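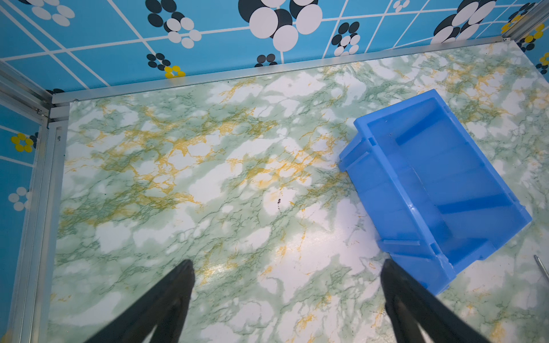

Wrist camera policy does great on plain floors, falls apart on patterned ones. Is my result real or did I mess up the eval?

posted by binwrangler

Hi all, long-time reader, first time asking for help. I'm trying to reproduce the background randomization result from the Vulelum write-up (the one where they swap the floor and wall coverings between demos and claim the policy stops caring about what's underneath the object). My task is about as simple as it gets: reach for a plastic storage bin, grab it by the rim, drag it to a target pose. The only input is the wrist camera plus joint positions. No overhead camera, no depth.

I collected 662 demos by teleop. 400 of those are on a plain gray mat, and the rest are spread over printed coverings – marble, wood grain, a couple of loud geometric ones. The walls get swapped too, so there's a blue one with white grid lines and dotty flowers and so on. Then I trained one policy on just the plain set and one on everything, same number of training steps for both.

What I expected: the mixed policy holds up everywhere, the plain one dies on patterns. What I got: the plain one dies on patterns, sure, but the mixed one is only a little better, and on the marble floor it does this maddening thing where it comes down beside the bin and closes on nothing. It's a bright blue bin! On a white and green floor with yellow veins! I can't think of an easier thing to see.

I ran 127 eval trials total, split between the two policies and all the coverings, which I know isn't a ton. My advisor wants to know by the end of the month if we should write this up as "didn't replicate" and I really don't want to say that if the problem is me. Things I already checked:

Camera calibration, twice.
Action normalization (same stats file for both policies).
Exposure is locked.
The bin starts at a random angle each time, so it isn't memorizing one pose. I think.

Anybody been through this? I'm using the Greltik training code with the default settings, if that matters.

gripfiend

Oh man, I've been exactly here, and I'd look at a few things before you tell anybody it didn't replicate.

First, how did you split up your coverings? You said 400 plain and the rest patterned, so that's 262 demos spread over however many prints you own. If you've got a lot of floors, that could be a pretty skinny slice for each one. And worse, did you change the floor and the walls together? When we did our version we'd swap the whole set at once, because it was a pain to get in there, so every marble floor demo had the same blue dotted walls behind it. The policy was perfectly happy to treat that as one big label. As soon as we put marble with a different wall it went to pieces, and we spent two weeks blaming the floor. Mix them separately if you can stand it. It's tedious and you'll hate it, but it made more difference for us than adding demos did.

Second, look at where your bins were when you collected on marble. You say random, and you may well be right, but people's idea of random is terrible (mine included, I always favor the side I can reach). Plot the start positions for each covering. Ours leaned heavily to the right half on one floor and to the left on another, and the policy learned the lean. A gripper that comes down confidently next to the bin smells like that to me. If it was failing to see the bin, I'd expect it to dither around more.

Third thing, and this is the cheap one, so maybe do it first: oversample the patterned demos so each covering shows up as often as the plain mat in a batch. With the default sampler you're feeding it gray more than half the time. I don't remember if Greltik has a flag for it. I ended up writing my own sampler and it was maybe twenty lines.

About the fingers – do they stay in view the whole time? Ours do, and with a wrist camera I've found that's handy. The policy can learn where the rim needs to be compared with the fingertips, and that relationship doesn't care about the floor. But if you're doing heavy random cropping as augmentation, you can chop the fingertips right out of the input and throw that away. I'd save a batch of augmented images and go look at them with your own eyes. I didn't do this for months, very embarrassing.

Oh, and for the write-up: 127 trials over two policies and a bunch of floors is thin. I wouldn't claim "didn't replicate" or "did replicate" on that. Pick the two or three floors you care most about, use the same list of bin poses for both policies, and alternate the policies so nothing drifts on you halfway through the day.

dultik_user_1453

just use an overhead camera. wrist only is asking for trouble imo. we switched to Dultik with two views and never looked back

tapeandzipties

Agree with gripfiend on mixing walls and floors separately, that was my first thought too. Two things to add.

Glossy coverings. A shiny print picks up reflections of your lights, and a shiny bin gets pale highlights along the rim that move as the camera comes in. White streaks on the plastic next to white patches on the marble could be hurting you right at the edge you're trying to grab. Try a matte print of the same pattern if you can get one made, or bounce the lights off something. Brightness jitter didn't do a thing for us on this, for what it's worth. It changes the whole image together and a highlight is local.

Then the encoder. Are you training it from scratch or fine-tuning? I believe the Greltik default freezes it for the first chunk of training, and if your total steps are short then it never gets much chance to adapt. We ran the Rahimi config, which unfreezes from the start with a low learning rate, and the gap between plain and printed floors shrank a lot. Not to zero! I never got it to zero, and I'm a bit suspicious of the plots that show it there.

I'd rerun with the sampler fix and the unfrozen encoder as two separate runs, so you know which one did it. If you can only afford one, do the sampler.

binwrangler

Thank you both (all three, I guess). I just plotted start positions per floor and gripfiend, ugh, yes. On marble my bins are nearly all on the right. And yes, I swapped walls and floors as a set every single time. Starting the sampler run tonight and I'll collect a new marble batch with the walls shuffled once the arm is free. Will post the plots when I have them.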